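4장. 보관함 등록과 라벨 붙이기

Naseck 재고 관리 설치 안내서 / 작업실·소규모 창고용
최종 수정 2022-08-05, 작성 Ruan Pillay

3장까지 끝낸 걸로 보고 씀. 서버 주소 입력 안 했으면 앞으로 돌아갈 것. 급한 사람은 4.2부터 봐도 되는데 4.1의 주의는 꼭 읽기.

4.1 시작 전 준비

준비물:
관리자 계정 (일반 계정으로는 위치 등록 메뉴가 안 보임)
Faltico 라벨 프린터와 전원 어댑터
라벨 롤 한 개. 일반 롤 한 개에 라벨 200장
Plasmont 휴대용 스캐너, 충전된 것
마른 천, 알코올 조금
선반 배치도. 손으로 그린 것도 됨

배치도 없이 시작하지 말 것. 중간에 선반 순서 바꾸면 코드가 다 꼬인다. 종이 한 장에 네모 몇 개 그리고 이름 쓰는 정도면 충분.

주의: 등록 작업 중에는 다른 사람이 입출고 처리를 하지 않게 할 것. 위치가 저장되기 전에 입고를 잡으면 '미지정' 위치로 들어가고, 나중에 하나씩 손으로 옮겨야 함. 공지 먼저 띄우고 시작. 설정 > 공지 > 작업 중 알림.

주의: 라벨 롤은 직사광선 드는 창가에 두지 말 것. 감열지라서 검게 변함.

참고: 관리자 계정이 여러 개면 그중 하나로만 작업. 두 계정이 같은 선반을 동시에 열면 나중에 저장한 쪽이 앞의 것을 덮어쓴다. 경고창 안 뜸. 다음 판에서 고칠 예정.

4.2 위치 코드 정하기

코드는 세 덩어리로 되어 있음. 구역-선반-칸.

구역은 영문 대문자 한 글자. 선반은 숫자 두 자리. 칸은 영문 소문자 한 글자. 하이픈으로 잇는다. 띄어쓰기 없음.

1. 구역부터 정한다. 벽면 하나를 구역 하나로 잡는 게 제일 편함.
2. 구역 안에서 왼쪽 선반부터 번호. 문에서 들어와서 볼 때 왼쪽.
3. 칸은 위에서 아래로. 맨 위가 a.
4. 배치도에 코드를 전부 적는다. 빠진 칸 없는지 한번 더 확인.
5. 배치도를 스캔하거나 찍어서 설정 > 자료 에 올려 둔다.

I, O, Q는 구역 글자로 쓰지 말 것. 숫자랑 헷갈림. 칸 글자도 l은 건너뛴다.

예전 코드가 이미 있는 작업실은 어떻게 하냐는 문의가 많은데, 두 가지 방법. 예전 코드를 '별칭' 칸에 넣고 새 코드를 따로 주거나, 아예 형식 검사를 끄고 예전 코드를 그대로 쓰거나. 형식 검사 끄기는 설정 > 위치 > 형식 > 자유 입력. 한번 끄면 코드 자동 증가 기능도 같이 꺼짐. 별칭 쪽을 권함.

별칭으로 검색해도 나온다. 별칭은 위치마다 하나만.

참고: 이동식 카트도 위치로 등록 가능. 구역 글자는 M을 쓴다. Mottram 창고 쪽은 카트가 많아서 M 구역을 둘로 나눠 쓰고 있음. 그럴 땐 선반 번호 앞자리로 구분하면 됨.

4.3 위치 일괄 등록

하나씩 등록하는 건 추천 안 함. 표로 한꺼번에.

1. 관리자로 로그인.
2. 메뉴 > 위치 > 가져오기.
3. '빈 양식 받기' 누름. 표 파일이 내려받아짐.
4. 양식에 코드, 이름, 종류, 비고 를 채운다. 첫 줄은 건드리지 말 것.
5. 저장 형식은 받은 그대로. 다른 이름으로 저장하면서 형식이 바뀌면 한글이 깨짐.
6. 다시 가져오기 화면. 파일 선택 후 '미리보기'.
7. 빨간 줄이 있으면 고쳐서 다시 올린다. 노란 줄은 경고만, 그대로 진행해도 됨.
8. '등록' 누르고 완료 알림이 뜰 때까지 창 닫지 않기.

한 번에 올릴 수 있는 줄은 최대 323줄. 넘으면 파일을 나눈다. 나눌 때는 구역 단위로 자르는 게 낫다. 한 구역이 두 파일에 걸치면 미리보기에서 노란 줄이 잔뜩 나옴.

종류 칸에 넣을 수 있는 값: 선반, 서랍, 걸이, 판, 카트, 바닥. 이외의 값은 빨간 줄. 띄어쓰기 하나 들어가도 빨간 줄. 제일 흔한 실수가 '선반 ' 처럼 뒤에 빈칸 들어간 경우임.

자주 나오는 오류:

'중복 코드' — 같은 파일 안에 같은 코드가 두 번. 또는 이미 등록된 코드. 정렬해 보면 바로 보임.
'상위 없음' — 칸을 올렸는데 그 선반이 아직 없음. 선반 줄을 칸 줄보다 위에 둘 것.
'길이 초과' — 이름이 너무 김. 50자까지.
'권한 없음' — 일반 계정. 로그아웃하고 관리자로.
'알 수 없음' — 파일 형식 문제인 경우가 대부분. 양식을 새로 받아서 내용만 값으로 붙여넣기.

취소하고 싶을 때: 위치 > 기록 > 마지막 가져오기 > 되돌리기. 되돌리기는 바로 직전 한 번만 됨. 입고가 한 건이라도 잡힌 위치는 되돌려지지 않고 남는다.

4.4 판·홀더류 등록

선반이나 서랍이 아니라 홈이 나 있는 판에 물건을 꽂아 두는 경우. 자, 얇은 띠 재료, 샘플 조각, 드라이버 비트 같은 것들. 홈 하나하나를 위치로 잡을지, 판 전체를 위치 하나로 잡을지 먼저 정해야 함.

판 하나로 잡는 게 맞는 경우: 같은 품목만 꽂는다, 수량만 알면 된다, 꺼낸 자리에 안 돌려놔도 상관없다.
홈마다 잡는 게 맞는 경우: 홈마다 품목이 다르다, 로트 번호를 따로 본다.

애매하면 판 하나로. 나중에 쪼개는 건 쉬운데 합치는 건 번거롭다. 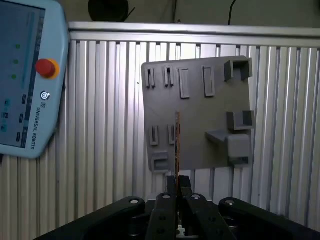

그림 4-2. 홈과 홀더가 있는 회색 판, 그 앞에 세워진 얇은 구리색 띠

1. 위치 > 새로 만들기 > 종류에서 '판' 선택.
2. 상위 위치에 판이 놓인 선반이나 작업대 코드를 넣음.
3. 홈마다 등록할 경우 '하위 칸 만들기' 체크. 홈 개수 입력.
4. 번호 방향 선택. 왼쪽부터 또는 앞쪽부터.
5. 저장.

하위 칸 라벨은 홈 옆에 붙이지 말고 판 앞면 가장자리에 모아 붙인다. 좁은 데 억지로 붙이면 스캐너가 옆 라벨을 읽음. 판 앞면이 좁으면 목록 라벨 한 장으로 대체 가능. 인쇄 > 목록 라벨.

얇은 띠 형태 재료는 품목 단위를 '장'으로. '길이'로 잡으면 출고 때마다 잘린 길이를 입력하라고 나옴. 잘라 쓰는 재료만 길이로.

주의: 품목 단위는 첫 입고 뒤에 못 바꾼다. 바꾸려면 품목을 새로 만들고 옮겨야 함.

4.5 라벨 프린터 연결

Faltico 프린터 기준. 다른 프린터도 되기는 하는데 여백은 직접 맞춰야 하고 이 안내서에서는 안 다룸.

1. 프린터 전원을 끈 상태에서 뚜껑을 연다.
2. 롤을 넣는다. 인쇄면이 위로. 손톱으로 긁어서 검은 줄이 생기는 쪽이 인쇄면.
3. 롤 가이드를 양쪽에서 밀어 롤에 살짝 닿게. 꽉 조이지 않기.
4. 라벨 끝을 출구 밖으로 조금 빼고 뚜껑을 닫는다. 딸깍 소리.
5. 전원 켬. 급지 버튼 한 번. 라벨이 한 장 나오고 멈추면 정상.
6. 컴퓨터와 케이블 연결. 무선은 처음 설치가 끝난 다음에.
7. Naseck 설정 > 인쇄 > 프린터 찾기.
8. 목록에서 Faltico 선택, '시험 인쇄'.

시험 인쇄에 네모 테두리가 나온다. 테두리 네 변이 다 보이면 됨. 한쪽이 잘리면 설정 > 인쇄 > 위치 조정에서 화살표로 옮기고 다시 시험.

글자가 흐리면 농도를 한 단계 올린다. 그래도 흐리면 헤드 청소. 전원 끄고 식힌 뒤에 알코올 묻힌 천으로 한쪽 방향으로 닦기.

주의: 인쇄 직후 헤드는 뜨거움. 손대지 말 것.
주의: 칼이나 금속으로 헤드에 붙은 라벨을 긁지 말 것. 헤드 교체는 보증 대상 아님.

라벨 방향은 기본이 가로. 서랍처럼 앞면이 낮은 곳은 가로, 기둥이나 걸이에는 세로. 세로로 돌릴 때는 인쇄창에서 '90도 회전'. 프린터 설정에서 돌리면 안 된다. 양쪽에서 다 돌리면 다시 가로로 나옴. 문의 꽤 많음.

무선 연결로 바꿀 때

케이블로 시험 인쇄까지 성공한 다음 진행.

1. 설정 > 인쇄 > 무선 전환.
2. 네트워크 이름과 암호 입력. 손님용 네트워크는 안 됨.
3. 프린터 표시등이 깜빡이다가 계속 켜져 있으면 연결 끝.
4. 케이블 뽑고 시험 인쇄 한 번 더.

표시등이 계속 깜빡이면 암호가 틀린 것. 대소문자 확인. 그래도 안 되면 급지 버튼을 누른 채로 전원을 켜서 초기화하고 1번부터.

4.6 라벨 붙이기

표면을 먼저 닦는다. 기름기 있으면 며칠 안에 떨어짐. 알코올로 닦고 마른 다음에.

1. 구역 하나 분량만 인쇄. 전체를 한꺼번에 뽑지 말 것. 섞인다.
2. 배치도 들고 왼쪽 선반부터.
3. 선반 라벨은 왼쪽 기둥 눈높이. 칸 라벨은 칸 앞면 왼쪽 끝.
4. 붙이고 손가락으로 가운데서 바깥으로 밀어 준다.
5. 선반 하나 끝날 때마다 스캔해서 화면의 코드와 맞는지 확인.
6. 배치도에 표시하고 다음 선반.

모서리를 접어서 붙이지 않기. 바코드가 휘면 안 읽힘. 둥근 기둥에는 세로 방향으로, 바코드 줄이 기둥을 감싸지 않게.

투명 테이프 덧붙이는 것도 가능하나 광택 있는 테이프는 반사 때문에 스캔이 잘 안됨. 무광으로.

골이 진 벽이나 판에는 직접 붙이지 말고 라벨 꽂이를 쓴다. 들뜬 부분부터 떨어짐.

잘못 붙였을 때: 바로 떼면 깨끗하게 떨어진다. 하루 지난 건 종이만 찢어지고 접착제가 남음. 알코올 적셔서 잠깐 두었다가 밀어 낼 것. 뗀 라벨은 재사용 금지, 찢어서 버린다. 통째로 버려진 라벨을 누가 주워서 다른 데 붙인 사례가 있었음.

4.7 스캐너 등록

Plasmont 스캐너는 한 대씩 따로 등록한다. 두 대를 동시에 켜 두면 화면에 어느 쪽이 뜬 건지 구분이 안 되니까 한 대는 꺼 놓기.

1. 스캐너 전원 켬. 손잡이 안쪽 버튼 길게.
2. Naseck 메뉴 > 기기 > 추가.
3. 화면에 뜬 등록 코드를 스캐너로 읽는다.
4. 짧은 소리 두 번이면 성공. 긴 소리 한 번이면 실패, 다시.
5. 기기 이름 입력. 사람 이름 말고 놓는 장소로. '입구', '작업대' 이런 식.
6. 담당 구역 지정. 비워 두면 모든 구역 사용 가능.

등록이 끝나면 아무 칸 라벨이나 하나 읽어 본다. 화면에 코드와 이름이 같이 나와야 함. 코드만 나오고 이름이 빈칸이면 동기화가 안 된 것. 기기 > 동기화 누르고 잠시 기다린다.

소리가 안 나면 음소거 상태. 버튼 짧게 세 번 누르면 풀림.

오프라인에서도 읽은 기록은 스캐너 안에 남고 다시 연결되면 올라간다. 대신 오프라인 중에 읽은 건 재고 부족 경고가 안 나옴. 지하 창고처럼 신호가 약한 데서 쓰는 경우 작업 끝나고 꼭 기기 > 대기 기록을 확인.

참고: 배터리 부족 상태에서는 등록이 중간에 끊기는 일이 있음. 충전하고 시작.

4.8 권한

기본 권한은 셋. 관리자, 담당자, 열람.

관리자는 전부. 담당자는 입출고와 이동만. 열람은 보기만. 위치 이름 수정은 담당자도 할 수 있는데 코드 수정은 안 된다.

새 담당자 추가: 설정 > 사람 > 초대. 메일로 초대장이 감. 안 왔다고 하면 스팸함 먼저 보라고 할 것. 초대장은 한 번 쓰면 끝이라 같은 주소로 다시 열 수 없음.

구역별로 담당자를 나누려면 설정 > 사람 > 구역 제한. 체크가 하나도 없으면 제한 없음으로 처리된다. 전부 막고 싶으면 열람 권한으로 내려야 함. 체크를 다 빼면 막히는 줄 아는 경우가 많은데 반대임.

권한 관련 문의는 Nandi Adams에게. 계정 삭제도 마찬가지. 직접 삭제하면 그 사람이 남긴 출고 기록의 이름이 빈칸이 되니 삭제 말고 '중지'로.

4.9 마무리 점검

아래 다 되면 5장으로.

배치도의 모든 칸에 라벨이 붙어 있다
구역마다 한 칸 이상 스캔해 봤고 이름이 맞게 나온다
'미지정' 위치에 품목이 없다
시험 인쇄 라벨은 버렸다
스캐너마다 이름이 들어가 있다
담당자 계정으로 로그인해서 입고 한 건, 출고 한 건 해 봤다
작업 중 알림 공지를 내렷다

마지막 것 빼먹는 데가 많음. 공지가 떠 있으면 담당자 화면에서 입고 버튼이 회색으로 나온다. 고장 아님.

시험용 입출고 기록은 지우지 않아도 되는데 수량은 원래대로 맞춰 놓을 것. 재고 > 조정 > 사유 '시험'. 사유를 '시험'으로 넣은 건 월말 보고서에 안 들어감.

7월 이전 판에서 올라온 경우 추가로 하나 더. 위치 > 기록 에서 '이전 형식' 표시가 남은 줄을 찾아 한 번씩 열고 저장만 눌러 준다. 내용 고칠 필요 없음. 저장하면 표시가 없어진다.

품목 등록은 5장, 실사는 7장 참고.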